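6.4 Checking and Setting Tire Pressure

The Tutden estate and wagon are fitted with a pressure sensor in each road wheel. The sensors warn of a loss of pressure but do not replace a manual check. Check all tires once a month and before any long trip.

Check pressures with the tires cold. A tire is cold when the vehicle has been parked for at least two hours or driven less than 2 km at low speed.

Before you start

Park on level ground and set the parking brake. Switch the ignition off. Read the pressure label on the driver's door pillar. The label lists two columns, one for normal load and one for full load. Use the full-load column when carrying more than three people or when towing.

Setting the pressure

1. Unscrew the valve cap and put it where it will not roll away.

2. Press the gauge squarely onto the valve. A hissing sound means the gauge is not seated. Remove it and try again.

3. Compare the reading with the label.

4. If the reading is low, add air in short bursts and measure again after each one.

5. If the reading is high, press the valve pin briefly to release air, then measure again.

6. Refit the valve cap and tighten it by hand.

7. Repeat for the other three wheels, then for the spare if one is fitted.

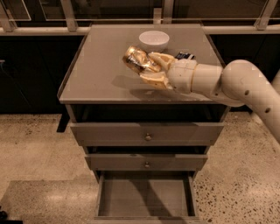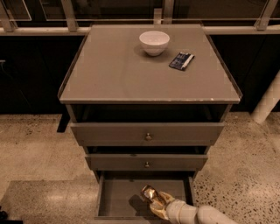
Small gray cabinet with white bowl, both views.

Note: The spare is set to a higher pressure than the road wheels. Its value is printed on the wheel itself - do not use the door label.

Storing the new values

The system must learn the new pressures after every adjustment, wheel change or rotation.

1. Switch the ignition on. Do not start the engine.

2. Open the Vehicle menu and select Tires.

3. Select Store Pressures and hold the OK button until the tone sounds.

4. Drive for at least 17 minutes above 37 km/h. The tire symbol goes out when learning is complete. Short stops do not cancel the process.

If the symbol flashes and then stays on, a sensor is not sending a signal. This can happen near strong radio transmitters. Drive away from the area and store the values again. If the fault returns, have the sensors tested at a Sivham service center.

CAUTION: Never release air from a warm tire to match the cold value. The tire will be underinflated once it cools and may be damaged.

CAUTION: Do not use aerosol sealant in a wheel fitted with a sensor. Sealant blocks the sensor port, and the sensor must then be replaced.

Note: Check the pressures again after the first 1000 km on new tires. For winter wheels without sensors, the tire symbol stays on at all times. See section 6.7.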